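How to write house rules for a two-armed home robot (and keep to them)

Posted June 6, 2023

I got an email last month from a reader who had just set up a two-armed robot in an ordinary living room and wanted to know which safety standard to follow. I started a short reply and then it got long, so here we are!

The short version is that you should read the standards that apply where you live, and you should read the manual that came with your arms, and then you should still write your own page of house rules. The big documents are good at telling you how to think about risk. They have never met your rug. Mine is a page and a bit, it's taped inside a cupboard door, and it has changed more times than I want to admit.

I run a small project called Furkerard, which is mostly me, my friend Kerstin Nyberg a couple of afternoons a week, and a lot of laundry. We teach the arms to pick up cloth and clear off furniture. Everything below comes out of doing that in a room people also live in, so if you're in a proper lab with floor markings and a fence, take what you like and skip the rest.

What you need

A tape measure
Painter's tape in a color you can see from standing height
A printed rule sheet and a pen on a string (I lose pens)
A logbook, paper or otherwise
A stop button that a second person can reach
Close to an hour the first time, much less after that

Step 1. Walk the floor before you power anything

Start at floor level. I used to start with the arms, checking joints and cables and feeling very professional, and then I'd roll the base straight at an extension lead. Now I get down on my knees and look at the room from where the trouble is.

Cables come first. My rule says every cable on the floor is either outside the working area or it's written down. I'd love to say every cable is tidied away, but in a living room that's a fantasy, and a rule you break every day teaches you to ignore the other ones too. So if there's a power strip by the wall with its leads in a heap, it goes on the sheet, the base stays clear of it, and the arms don't work low on that side. 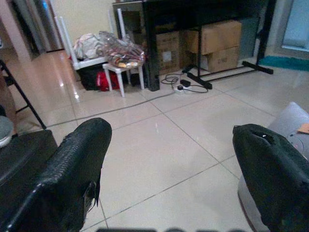
Step 2. Mark the reach and then add to it

Stretch each arm out as far as it goes (power off, brakes released if your model lets you do that safely, otherwise use the figure in the manual) and measure from the center of the base. Then add a margin. Ours is 40 centimeters past the fingertips on every side, and that number came from me standing there swinging a bath towel and seeing how far the loose end went.

That last bit matters more than people expect. The reach of the arm isn't the reach of the arm plus whatever it's holding. A towel has a tail. A sleeve has a tail! If you work with cloth, measure with the longest piece you plan to use that day.

Put tape down at the corners. You don't need a full outline, which will only peel up and get caught in the wheels. Corner marks are plenty, and guests understand them without being told.

Things inside the tape go on one of two lists:

Stays: furniture too heavy or too useful to move. Check it for anything fragile on top or tucked in beside it.

Goes: shoes, bags you care about, mugs, anything belonging to a pet, the pet.

Step 3. Set the speed by the room

I have an argument with Kerstin about this one that's been going since May. She likes a single slow speed for everything. I like two. We've settled on two with her numbers, which I suppose means she won.

Slow speed is for any time a person is inside the tape or could step inside it without opening a door. Working speed is for when everyone is outside and has said so out loud. We do say it out loud. It feels silly for a week or so and then it feels strange not to.

Write the actual speed setting on your sheet, in whatever units your controller shows. "Slow" means something different to everybody, and it means something different to me at nine in the morning than it does at five in the afternoon when I want to be finished.

If your controller has a force limit as well, set that before the speed. I go for the lowest value that still lets the fingers hold a folded hand towel, and then leave it alone for the whole session. Changing it halfway through and forgetting is the most common mistake in my logbook, by a lot.

Step 4. One arm leads

Two arms sharing one small space is where most of my early bumps happened. Both would head for the same cushion, or one would lift the cloth across the other's path. The rule we ended up with is plain: before each task, say which arm leads. The other one keeps its fingers open and empty and waits to the side until it's called for.

"Open and empty" is worth writing down in those words. A closed gripper that's waiting looks just like a closed gripper that's holding something thin, and from across the room I can't tell the two apart. With the fingers spread I can see at a glance.
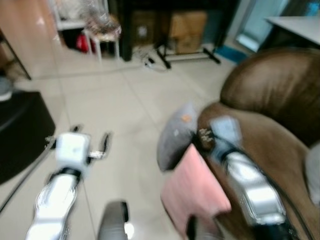 Soft furniture gets its own line on the sheet as well. Armchairs and sofas feel forgiving, so it's tempting to be careless near them, but a fingertip pressed into upholstery can catch on a seam or a button and you won't notice until the arm pulls back. We lift straight up first, clear of the seat, and only then go sideways. Up, then over. I've said it so often that Kerstin puts it on the top of every new page as a joke.

The same goes for cushions. If something is lying against the cloth you want, decide before you start whether it may move. Either answer is fine. What gets you in trouble is finding out in the middle of the lift that you hadn't decided.

Step 5. Check the fingers

Gripper coverings wear out. It happens slowly, so you stop seeing it, and the cure is to look at a fixed time and write down what you find even when it's dull. I look before the first task and after the last one. Small scuffs get a note. A loose flap gets a note and a decision, and the decision has to be made by somebody who isn't in the middle of a task and hoping to carry on.

We swap coverings after 120 picks with cloth, or sooner if the edge lifts enough that I can get a fingernail under it. Your number will be different. Pick one, try it, and change it when the logbook tells you to. Fuzzy fabrics seem to be much harder on ours than smooth ones, and terry cloth is the worst of the lot.

While you're there, wipe the tips and check the screws on the housing. Hand-tight plus whatever your manual says, and no more.

Step 6. Give the stop button to the other person

This is the rule people push back on. They want the button themselves, and I get it, I did too. But if you're driving the arms, your hands and your attention are busy, and you're also a little bit in love with the task going well. The person who isn't driving will stop sooner. Let them!

Two things make it work. The stopper never has to explain. And the driver never says "it was fine." I broke that second one plenty of times before I wrote it down, and you could feel people getting slower on the button each time I did.

If you're alone, then no working speed. Slow only, button on a lanyard around your neck, and nothing held above the height of a seat. I don't make exceptions to that one, mostly because I know what I'm like.
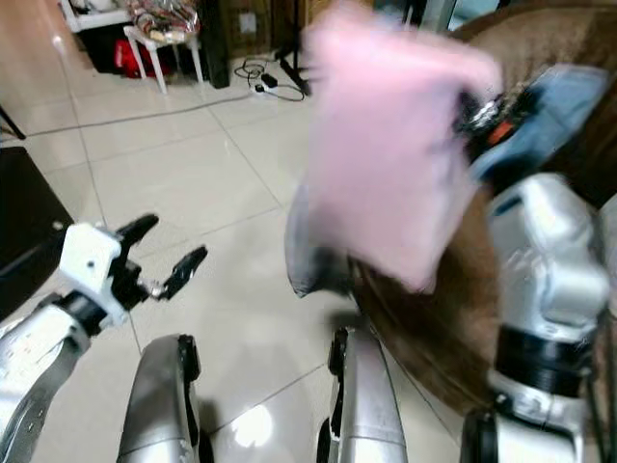 Pink cloth up in the right gripper, left gripper open.

Step 7. Write the log while it's still annoying

Do it right after, before tea, before you pack up. Mine has just a few lines per session: which tasks, which arm led, who had the button, any stops, state of the fingers, anything in the room that was new. A stop gets a line even if the reason was "got nervous." I have a soft spot for those ones, they've been right more often than you'd guess.

My friend Eylül Ağca keeps hers on a board in her workshop (she calls the place Yurt, it's a garage) with colored magnets, and it looks terrific. I tried that and the magnets ended up on the fridge. Use whatever you'll still be using in three months.

Reading it back is the other half. I go through the log every 2 weeks and change at most one rule. If I change several at once I can't tell which one helped, and also I can't remember them.

The sheet itself

Copy it if you like, and fill in your own numbers:

Floor walked and cables noted before power on.
Tape at corners, reach plus margin, measured with today's longest cloth.
Force limit set and written here: ____
Slow speed: ____ Working speed: ____
Person inside the tape means slow speed.
Lead arm named before every task. Other arm open and empty.
Up, then over.
Fingers checked first and last.
Button with: ____
Log done before packing up.

A few questions I get

Do you need a mat or rug under the base? I'd leave it off if the floor is hard and level. Rugs bunch. If there's one in the room anyway, tape the reach so it stops short of it.

What about shiny tile? Glare off a polished floor can bother the cameras, and it bothers me as well. Try drawing the curtains halfway before you start fiddling with exposure settings.

Is it all right to leave things stored around the edge of the room? Sure, as long as they're outside the tape and stay put. A bag on a stool is fine with me. A bag hanging off a stool by one handle is not.

How long should a session be? We stop at 57 minutes, which started as a timer I set wrong and never fixed. Past the hour I get sloppy with the lead arm rule, and Kerstin gets hungry.

Next up I'm writing about labeling practice: what to call things so two people's notes match. If you've got a rule sheet of your own, send it over, I'd really like to see how other people word the one about the button.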